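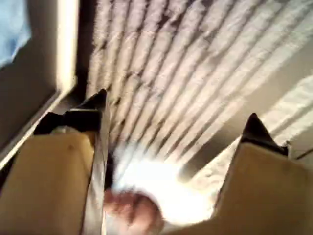
Rudley Water, junior angling and fish survey. Progress report no. 2, covering up to end of February

To: Ada Russo, Fairclough Fund
From: Terence Ellwood, for Rudley & Brimen Anglers

Ada, sorry this is short and a bit late, been on the bank most of the month. Figures first then the rest.

Where we are

Juniors signed up: 73. Target for the whole year was lower than that so we're pleased. Most are from the two schools on the Brimen side, a fair few from Rudley itself. Ages nine to fifteen. Not all of them turn out every time, and numbers dropped off badly in the cold spell, as you'd expect.

Pegs: 5 new platforms in on the north bank, all with the wider boards we talked about so a wheelchair can turn. Last one went in with the water right up, Szymon in chest waders and not happy. They've settled well. One needs its front edge re-levelling, down for when the ground dries.

Stocking: nearly 800 crucians went in from the Merik farm, all small, most would sit in your palm. Few losses on the day. We picked out a handful in the week after and nothing since. Health certificate is in the folder with the consent.

Survey: two netting days done out of the four planned. Third called off for ice, fourth moved to spring. More on that below.

What the netting showed

Better than we feared. Plenty of small roach and rudd, which we hadn't seen in the nets before, so something is spawning well in the reed margin. Perch patchy. Tench very few but it's winter, they're sat in the mud, don't read much into that. Pike, three good ones, best was a long lean fish that wanted feeding up. Tanvir took scales off the bigger roach and is reading them now. He thinks growth is slow, too many mouths in the shallow end. Will send his notes when he's done, he won't be hurried and quite right.

The bad news is the inlet. Silt has come down again since the autumn and the top corner is barely knee deep. We put a stick in and it just kept going. If we get a hot summer that end will be trouble for oxygen. Not in the original bid, I know. Tia is getting a price for a small silt trap on the stream and we'll come to you with it seperately, not asking for anything in this report.

Cormorants. Up to a dozen on the dead willow at first light most of January. The fish refuges have helped, the crucians are packed in round the cages and you can see swirls when a bird goes over. We'd like to add more refuges from what's left in the materials line if you're ok with that moving across. Please say.

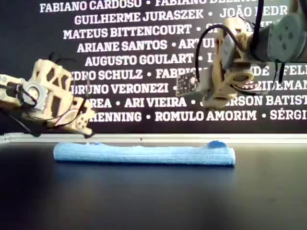 Will the juniors be able to fish the new platforms this season?
From the start of the spring sessions, on four of them. The one waiting to be levelled stays roped off until it's been done and checked.

Coaching

Tia has run the indoor evenings through the winter, float making, knots, how to hold a fish without knocking its slime off. Rods came out again mid February for one short session, 10 till 1, bitterly cold and they all caught. Small roach on maggot, one boy had a perch on nearly every cast and wouldn't come in for his soup. First fish ever for several of them.

Two of the older lads are now going for their level one coaching badge. Szymon's mentoring. If they both pass we can run two groups side by side in the summer, which is what's holding up the waiting list at present.

Girls still under a third of the total. We said we'd work on that. A girls' taster morning is booked in for after Easter and Tia's been into the Brimen school to talk about it. Will report numbers next time.

Things that slipped

Signage. Artwork agreed, printer let us down, now with a different one. Expect it up by the next report.

Life jackets, half the order came in adult sizes. Sent back, replacements here now, but it cost us a session afloat.

The catch record book. Juniors fill it in beautifully for a fortnight then stop. Going to try a card per child kept in the hut insted.

Money

Sheet attached seperately. Platforms came in slightly under, fish bang on, transport over because of the second trip to Merik when the first tank wouldn't hold temperature. Overall within budget. Nothing drawn against contingency yet.

Next three months

Level the fifth platform. Spring netting. Scale results written up. Taster morning. Refuges if you say yes. Close the north bank for a few weeks once the crucians start to pair up, juniors move to the dam end.

You said you'd like to come down. Any evening session from April, wellies needed, car park gate sticks so give it a shove.

Terence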